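How to Draw a Box in Two-Point and One-Point Perspective (and Finally Get Your Furniture Sketches to Sit Flat)

I put off learning perspective for years. I could draw a decent apple and a passable dog, but the minute I tried to sketch my own kitchen table it looked like it was sliding into the next room. If that sounds familiar, pull up a chair and get yourself something warm to drink, because we're going to spend an hour or so drawing boxes, and I promise it's more fun than it sounds!

I teach this same lesson in my October sketching class at the Braltthorpe community hall, and I've written it out the way I say it there, side trips and all.

What you'll need

A pencil you like (I use an HB for the guide lines and a 2B for the final ones), a ruler at least a foot long, an eraser that doesn't smear, and a few sheets of plain paper. I buy the Jarness sketch pads because the paper takes a lot of erasing without getting fuzzy, but copier paper is fine for practice. Tape your sheet down at the corners. I skipped the tape for ages and spent half my time wondering why my lines had wandered off.

Step 1: Draw the horizon

Lay your ruler across the page and draw one light line from side to side, about a third of the way down. This is your eye level. Sit on the floor and it drops, climb on a stepladder and it goes up, and everything in the drawing has to answer to it. Whatever is below the line, you see the top of. Whatever is above it, you see the underside of, like a kitchen cabinet when you're standing at the sink.

Step 2: Pick a vanishing point

Put a small dot on the horizon somewhere near the middle. We'll start with one-point perspective, the kind where the box faces you squarely. Press lightly! You'll be erasing this dot later, and I have a whole drawer of drawings with a permanent pimple in the sky.

Step 3: Draw the front

Well below the horizon, draw a plain rectangle, wider than it is tall. Keep the sides straight up and down and the top and bottom level with the edge of your paper. The front doesn't shrink or slant at all in this kind of drawing, and new students are always a bit suspicious of how easy that is.

Step 4: Run the guide lines

From each of the upper two corners of your rectangle, draw a faint line back to the dot. You should have something like a tall, skinny tent. Don't worry about the lower corners for now, since the front of the box hides them.

Step 5: Close off the top

Now draw a level line between your two guide lines, a short way above the rectangle. That's the back edge, and it will come out shorter than the front one all by itself. Erase the bits of guide line beyond it and there's your box. 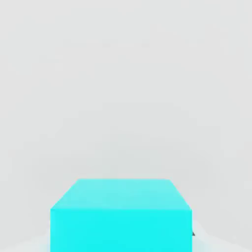
How far back to put that last line is the question I get most often, and I'm afraid the answer is that you judge it by eye. Almost everyone makes the top too deep the first time. Try it at what feels right, then bring it down toward the front edge a little and see if the box settles. When mine look like they're tipping forward, that's nearly always the trouble.

Step 6: Add some tone

Decide where your light is coming from. If it's overhead, leave the top the palest and shade the front with slow, even strokes, all going the same direction. Colored pencil is lovely for this. I have an old Fodor set that I use with two layers on the front and a single feathery one on top, easing off my pressure as I go back. Go gently and build it up, and stop to look at it from across the room now and then.

Step 7: Turn the box

Ready for two points? Draw a fresh horizon and put a dot near each end, as far apart as your paper allows. This time begin with one upright line, which is the corner of the box nearest you. Run guide lines from its top and bottom to both dots, so you get a sort of stretched-out bow tie. Drop in an upright on the left and another on the right to end the two sides. Then, from the top of each new upright, draw a line to the opposite dot. Where they cross is the back corner.

If the box looks pinched and pointy, your dots are too close together. Tape an extra sheet on each side and move them out. My kitchen table ends up covered with paper when I do this, and supper gets eaten on the porch.

Practice ideas

Fill a page with boxes of different heights, all sharing one horizon. Then turn a few of them into things: a dresser, a loaf of bread, a stack of books, a suitcase. One of my students drew all of Funau Street that way over a winter, house by house, chimneys included, and it's still pinned up by our coat rack.

Next time we'll cut doors and windows into our boxes and find the true middle of a slanted wall with two diagonal lines. Save your practice sheets, as we'll be drawing right on top of them.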